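Ticket 514 — Kallengate booth, strips printing blank on second pose
Opened by: Huiling Xu
Status: open, then closed, then open again (see bottom)
Priority: high, wedding Sunday

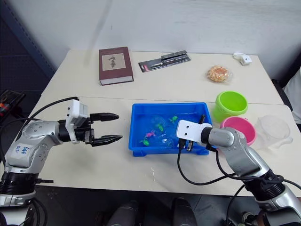
Booth is the older Kallengate unit with the curtain. Software is Drustus, printer is the Wan dye-sub, the one we bought with the second roll holder. Four poses per strip. Poses 1, 3 and 4 fine. Pose 2 comes out plain white, border and couple's names still there. Happens on most strips, not all.

Guests at the Paltden engagement do noticed before I did. Got a few comments. Refunded nothing yet.

Tried so far:
— restarted Drustus. No change
— restarted whole booth. Fine for three strips then back to blank
— new roll and ribbon. Same
— printed a test page from the printer menu, colours good, no banding
— looked in the saved folder. The pose 2 file is there but it's white too, so I don't think it's the printer at all

HX

---

Reply, Guangming Zeng

Agree not printer. White file = overexposed or the flash going off twice. What's the flash set to? And is the countdown beep on? Send the log, the short one not the full one.

---

Huiling

Flash on auto. Beep on. Log pasted, only the bits round pose 2:

19:42 pose 1 trigger ok
19:42 pose 1 saved
19:42 pose 2 trigger ok
19:42 flash ready wait 345 ms
19:42 pose 2 saved
19:42 pose 3 trigger ok
19:42 flash ready wait 695 ms

Don't know what the wait numbers mean. They're different every time.

---

Guangming

That's how long it sits there waiting for the flash to say it's charged. 695 is normal for that flash head. 345 is too short, it's being told ready when it isn't, then it dumps late and the camera's auto exposure has already opened right up for a dark booth. Hence white.

Take it off auto. Manual, quarter power. Lock the camera exposure as well, it's under Capture then Advanced, the tick box is off the bottom of the window on the small screen so you have to drag it up. Then run 9 strips back to back with the curtain shut. Has to be shut or the test's worthless.

---

Huiling

Done. Manual, quarter, exposure locked. 9 strips, curtain shut, no blanks. Faces a bit dark on the left side but I can live with that. Closing.

---

Reopened, Huiling

Blank again. Did one last strip before packing the van and pose 2 was white. Checked settings and flash was back on AUTO. I did not touch it.

---

Guangming

Did you load the wedding template after the test?

---

Huiling

Yes. New one with the gum leaves border and their names on it.

---

Guangming

There you go then. Drustus saves the flash setting inside the template, and if you copied it from the Paltden one it's brought auto along with it. Open the template, change flash there, save, close Drustus, open again, check it stuck. Exposure lock is seperate and should of stayed on but check it too.

Also fix your master template or you'll be doing this every job.

---

Huiling

Was copied from Paltden yes. Changed it in the template, saved, reopened, stuck this time. Exposure lock still ticked. Another 9 strips, all good. Shut down overnight, will run a few more in the morning before we load.

Master template not done yet, can't find which one is the master, there's two called FINAL. Guangming can you look?

Also for the Paltden lot — poses 1, 3 and 4 are all in the folder, so was going to redo their strips as three-pose and post them the files. Is there a three-pose layout already or do I make one?

---

Guangming

There's a three-pose in the June folder. Border's a bit ugly, swap it. Will look at the two FINALs tonight, don't delete either. Leave ticket open till after Sunday.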